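**Lounge corner: carpet down, sofa in**

The reading lounge at Otbridge has its new floor covering at last. Fitting finished on Tuesday, and the cream sofa went in the same afternoon.

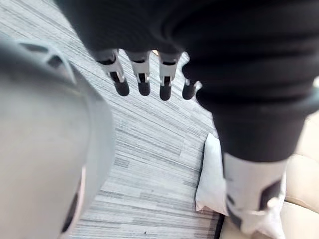
*1 min read*

We went for a striped grey carpet after looking at plain samples from Dridstead. The plain ones showed every bit of fluff. The bill for supply and fitting came to £354, against a quote of £370.

Tamsin Nepia chose the cushions. A teal one lives on the sofa — please put it back there when you leave, as they have been turning up in the Tanui room.
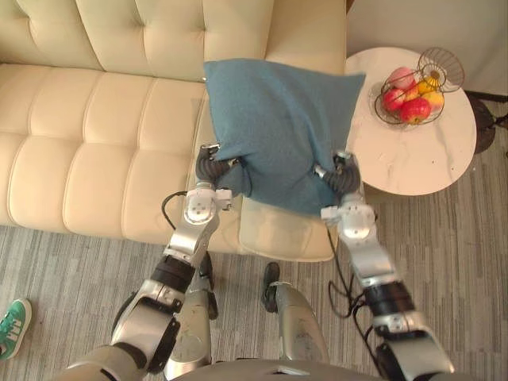 Cream seats mark easily, so keep pens and newspapers off them. A damp cloth is fine for small spills. Don't use the spray from the kitchen cupboard. The square seat cushion can slide forward a little, and a push from the front will put it right.
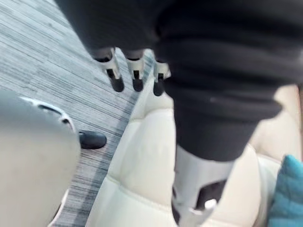
Shoes are fine on the carpet, but it needs vacuuming along the stripes. The lounge is open until 9pm from now on. Visirdale members can book it for groups of up to 24 — names to Tamsin by the end of November.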